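Old Workstations Deserve a Screwdriver

When my office in Samonte replaced its computers in September, the old ones went to the corridor with a paper that said "scrap." They were big black workstations, heavy like a suitcase of books. I took 2 of them home, and since then I have a strong opinion: a machine of this kind should be opened before it is thrown away, and every person who uses one should see it open at least one time.

My colleague Elżbieta Urbańczyk does not agree. She says that the time of a person costs more than an old power supply, and that a new small computer uses less electricity. About the electricity she is right. I measured nothing, but I can hear the fans. Still, I think her calculation leaves out something. A recycling company paid our office by weight, and by weight a good drive and a bent piece of steel are the same thing.

The older cases were also made for hands. The parts you are supposed to touch have a color, often blue, and you can find the latch without a manual. Compare this with the thin laptop I bought for 700 dollars, where the battery is glued and the memory cannot be changed. I do not say it is a bad laptop – I am writing on it now – but when it stops, I will not be able to do anything for it.

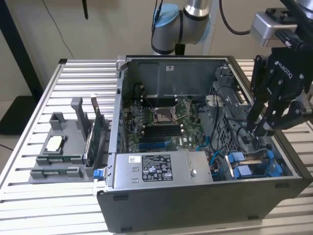

Workstation with the side panel off: power supply in front, blue drive latches at lower right, processor socket empty.

An empty socket does not make the rest worthless. The power supply, the memory and the metal case can each have a second owner, if somebody has the patience to test them. I would like offices to keep such computers for 3 months and let the employees ask for parts. In our office it would need one shelf and one list on the wall.

Elżbieta answered that the shelf will be full by Thursday. Maybe. I already asked for the first place on the list, because one of my two machines needs a fan.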